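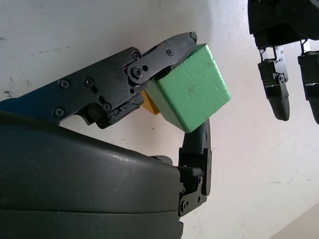 Robotic hand: palm housing and upper finger

Section 21: Preparing a final draft for your editor

Last revised 20 November 2023

This section covers the last stage of work on a manuscript in Setatero, from the point where your editor's notes have arrived to the point where you send the finished file back. It assumes you have already set up a project (Section 2) and imported or written at least one full draft. If your book is still in separate chapter files, read Section 20 first and combine them.

The steps are the same for fiction and non-fiction. Where they differ, there is a note.

21.1 Before you start

You will need:

The full draft, open in Setatero
Your editor's notes, either as comments in a returned file or as a separate letter
The style sheet for the book, if your publisher has given you one
Enough free disk space for a second copy of the project

CAUTION: Do not import an edited file over your working draft. Setatero will replace the text and any comments you made yourself will be lost. Always make a snapshot first, as described below.

21.2 Making a snapshot

1. Open the project and wait for the word count to appear in the bottom bar.
2. Choose Project, then Snapshots, then New Snapshot.
3. Type a name. Use something you will recognise in six months, such as "Before editor's notes". The name can be changed later but the time stamp can't.
4. Tick Include research folder if you keep notes or source material in the project.
5. Click Save.

A long novel may take a minute or two to save. The progress bar sometimes stops near the end while the index is written. Leave it alone until the message Snapshot complete appears.

NOTE: You can keep up to 29 snapshots in one project. When you reach the limit, Setatero asks which one to remove. It does not delete the oldest one for you.

21.3 Bringing in the editor's notes

If the notes came back as comments in a document:

1. Choose File, Import, Edited Document.
2. Select the file. Word and rich text files are both accepted.
3. In the window that opens, choose Merge as layer. This puts the editor's changes on a layer of their own, above your text.
4. Give the layer a name. The editor's initials are enough.
5. Click Import, then check the first and last chapters to make sure the comments have landed beside the right paragraphs.

If comments in the later chapters sit a few lines too low, the editor was probably working from an older draft. Choose Layers, Realign and pick the snapshot that matches the version you sent.

If the notes came as a letter:

1. Paste the letter into a new page in the research folder.
2. Put the cursor at the start of each separate point and press F6. This turns the point into a task.
3. Drag each task to the chapter it belongs to. Tasks about the whole book (the title, the order of the parts, a character's age) can be left under General.

21.4 Working through the changes

Open the Changes panel from the View menu. Every open comment and task is listed in the order it falls in the book.

For each one you can choose:

Accept. The change is made and the comment is closed.
Decline. Your text stays as it was. You can type a short reply, which your editor will see.
Hold. The comment stays open and moves to the bottom of the list.

Most people find it easier to go through the small corrections first and put anything structural on Hold. If you plan to cut or move a chapter, though, do that before the line changes — there is little use in mending sentences that are going to be removed.

CAUTION: Accept All cannot be undone once the project has been closed. It also accepts changes to spelling inside quotations, which you may not want. Check epigraphs, letters, dialect and anything quoted from another book by hand.

21.5 Running the consistency check

1. Choose Tools, Consistency.
2. Tick the items you want checked. For a first run, leave Names, Hyphens and Dates ticked and clear the rest.
3. Click Run.

The check looks at the whole manuscript and lists words that appear in more than one form. A surname such as Buthelezi will be listed if it has been typed two ways anywhere in the text, including in chapter headings and acknowledgements. Invented place names are treated in the same way. If your village is Kunham in chapter one and Kunnam later on, both will be shown with a count beside each.

To correct a name, click the form you want to keep and choose Use this throughout. Possessives are changed too. Nicknames are not, so if Clara is sometimes Clarrie you will need to look through those yourself.

NOTE: The Dates check compares days of the week with calendar dates. It works only for chapters where a year has been set in Chapter Properties. It will not notice that a pregnancy has lasted fourteen months.

The list shows the first 1000 results. If there are more, fix some of these and run the check again.

21.6 Reading the draft through

Setatero can produce a reading copy with wide margins and line numbers.

1. Choose File, Reading Copy.
2. Pick a typeface different from the one you write in. Errors are easier to spot when the page looks unfamiliar.
3. Choose Print, or Send to device for an e-reader.

Allow about 20 pages an hour if you are reading aloud. Mark corrections on the copy and type them in at the end of each chapter, using the line numbers to find your place.

21.7 Sending the finished file

1. Check that the Changes panel shows no comments on Hold.
2. Make one more snapshot and name it "Final draft".
3. Choose File, Export, For Editor.
4. Tick Include replies if you declined any changes.
5. Save the file and send it in the way your publisher has asked for.

If you find something else after sending, don't export the whole book again. Use File, Export, Late Corrections, which makes a short list with the chapter, the line, the old wording and the new. Many publishers close their offices for part of December, so check the date your editor needs the list by.

For page proofs, go to Section 22.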